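Third Drilholm Novel Gets a Release Date, and Another Hundred Pages

August 19, 2023

Readers who have spent the last year and a half wondering whether Lady Hamano ever made it off the ferry will have to wonder a little longer. Notau Press announced this week that The Salt Widow, the third of Shabnam Naqvi's Drilholm mysteries, will be out in February, four months later than the date printed in the back of book two.

The delay comes down to length. Naqvi turned in a manuscript with 96 chapters. Her first book had 33, and plenty of reviewers thought that one could have stood to lose a few. Notau asked for cuts, Naqvi went away to make them, and the version she sent back was longer. The publisher's statement calls this "a generous reading experience."

For anyone new to the series, Drilholm is a damp island with one hotel, a lighthouse and a murder rate that ought to worry the tourist board. The books follow Inspector Jafri, who was sent there for a weekend to look into a stolen boat and has been finding bodies ever since. He is seasick on page one of both novels. Fans have a bet going on whether the third will keep up the tradition, and the sample chapter on the Notau site, which opens with Jafri gripping a railing, suggests they should collect.

Naqvi wrote the first book at night while working in a county records office, and she still drafts in longhand. She told subscribers to her newsletter that she gets through the first hour of every writing day on tea alone and does not speak to anyone until the pot is empty. Her editor has learned to call after lunch.

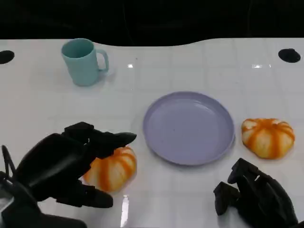 A teal mug on a white tabletop.

The new book picks up minutes after the last one ended, with the ferry stalled in fog and the passenger list one name short. Lady Hamano, who was either the victim or the killer depending on which online forum you read, is said to have a much larger part this time. Notau will not say whether she has it alive. The jacket copy mentions a will, a locked cabin and "a secret as old as the harbor," and the harbor, as careful readers will remember, was built in the second book.

That sort of slip has become part of the fun. A fan-run index of the series now lists 2762 entries, including every meal Jafri fails to finish and a long argument over the hotel's back staircase, which goes up in the first novel and down in the second. Naqvi has said she reads the index before starting each draft – partly for research and partly, she admits, to find out what she wrote. She has promised that the staircase will be dealt with. She did not say how, and a few regulars on the forum are already worried for whoever is standing on it.

The longer book will also cost more. The hardcover goes up by $2, and the audiobook will bring back the same narrator, whose Jafri has a head cold that listeners have come to regard as canon. Anyone who ordered early will keep the old price, although the retailer emails explaining this went out with the title of the previous novel in the subject line.

As for what comes after, Naqvi had planned Drilholm as a trilogy. She now describes it as a trilogy "in four or five parts," and the fourth already has a working title that Notau has asked her to stop sharing.

The sample chapter is free to read on the publisher's site through the end of the month. It runs to 41 paragraphs, and the ferry does not move in any of them.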